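Most advice on looking after paintings and prints at home comes from people selling something, so I've stopped taking it at face value. A few notes from the workshop in Samham, where we frame and hang other people's art.

**Bread for cleaning a canvas.** Still doing the rounds. It leaves crumbs in the texture and crumbs bring insects. A cut potato is no better. Use a soft, dry brush, top to bottom, and stop if any paint lifts.

**"Museum" glass.** The word on the label means very little. Ask what share of UV it blocks and get the answer in writing. Callum Tosh was quoted £261 for a sheet to go over a poster that lives in a dark hallway. He bought ordinary glass.

**Adhesive strips.** Fine for a light print on sound gloss paint. On old emulsion I wouldn't trust them with a calendar, whatever the packet claims. Two screws and two hooks, set a third of the way in from each side, keep a frame level for years.

**Spray cleaner.** Spray the cloth, never the glass. Liquid runs down behind the rebate and wicks into the mount - you'll see the brown tide line by March.

**Cotton gloves.** Sold with every "collector's kit". They snag on flaking edges and make you clumsy with paper. Chenxi Zheng, who mounts our prints, washes her hands, dries them well and gets on with it. For bare metal and gilding she does wear gloves, close-fitting nitrile ones.

**Humidity gadgets.** I put 3 cheap ones on the same shelf and got three different readings. Keep pictures off outside walls and away from radiators and you've done most of the job for nothing.
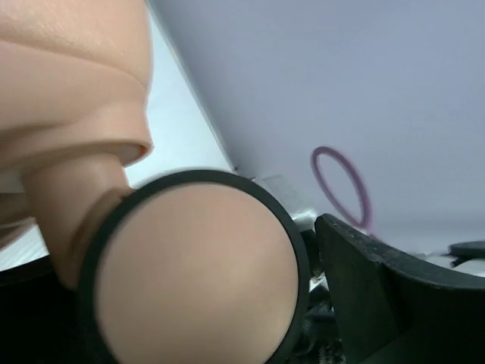
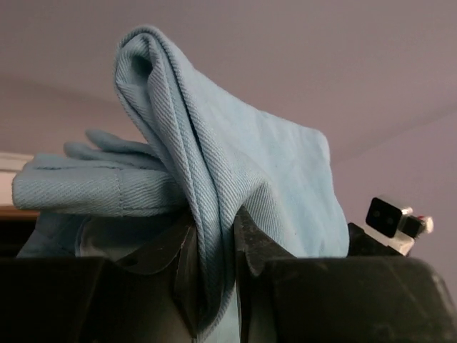 *Second picture: light blue twill work glove.*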